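Towels, mostly

August 6, 2021

Quick one, kettle's on and I've got washing to get in before it rains again.

So the great towel sort. Been putting it off since March. We had far too many, half of them scratchy, and the airing cupboard door hadn't shut properly in months. Took everything out on Tuesday, dumped it on the bed, instantly regretted it.

Rules I went with: if it's gone hard, it's for the car. If it's got a hole, car. If it came from my nan, it stays, don't argue.

Kept the big Runard ones, which were 40 quid for the set and still feel nice after goodness knows how many washes. The Lastora ones went. Awful things, never dried anybody, just pushed the water about. Bath mats are a seperate problem, not today.

Folding. I used to do halves then halves again and then shove. Now it's long ways first, so you get a strip, then thirds from the bottom up. Smooth it as you go or the hem end goes all wonky and the pile topples. Takes a bit longer. Looks loads better on the shelf, and I can pull one out without the other three landing on my head.

The greyish blue ones are my favourites, sort of lavender in some lights. Terry, good loops, no fabric softener ever. 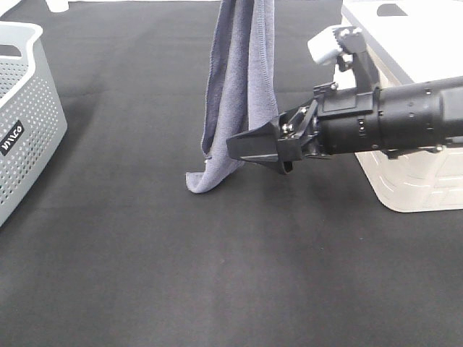 Anyway, lids. If you're storing spares get a bin with a lid, and a basket with holes in for the stuff going to the wash. Don't mix them up like I did and rewash a whole clean load. Almost 4 hours, that cost me, with the drying.

Still to do: flannels, beach towels, teh tea towel drawer (dreading it). Also need to ring Bang about the tumble dryer, it's making the noise again and the Wulenik hoist thing in the utility won't go up past halfway.

Right, it's spitting. Washing.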